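Subject: Re: [shop-list] bench move, what's left

Szu-yu Mok wrote on Jan 31, 2026:
> Can somebody tell me where we are with the Tremico bench? I need the
> steel table clear for the Diekmann parts and I still don't know if
> the hose got sorted or if we're ordering another one.

Quick one, have to run. Hose - the gray corrugated one, with the smooth elbow. I'd leave the elbow alone for now. There's light coming through round the tip where the cutout in the panel is ragged, so a foam strip or a proper grommet wouldn't hurt. Zonport has grommets, 9 in a bag, I put one on the list. 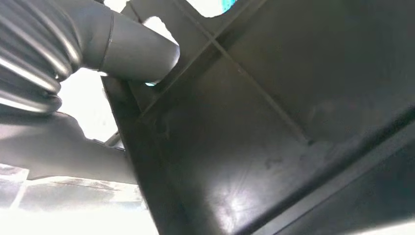

Elbow end of the hose, at the panel

Scuffs on the dark panel are small, not worth chasing. Do not use solvent on it please, the plastic goes cloudy. Soapy water and a rag.

Now the channel plate. Still on the steel table. It's long and it takes up the left end, and I don't want it dragged anywhere, the tabletop is polished and will show every mark. Two people to lift. Vullus wants it back in July so theres time, but the slots need blowing out before it gets wrapped, chips hide in the curved ones. Check the threaded hole near the top edge too - run a tap through by hand, not the drill.

Cardboard box on the white desk behind stays where it is untill I've gone through it.

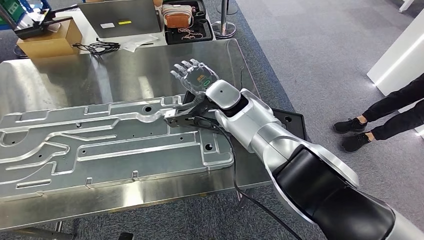 Szu-yu came back on the wrapping: no bubble wrap straight on the aluminum, it left rings on the last one, use the brown paper first and then whatever you like. Fine by me. Paper is on the 40 inch roll by the door.

So, still open: grommet, chips, tap, paper. I can do the tap. Somebody else please take the grommet.

Back on later tonight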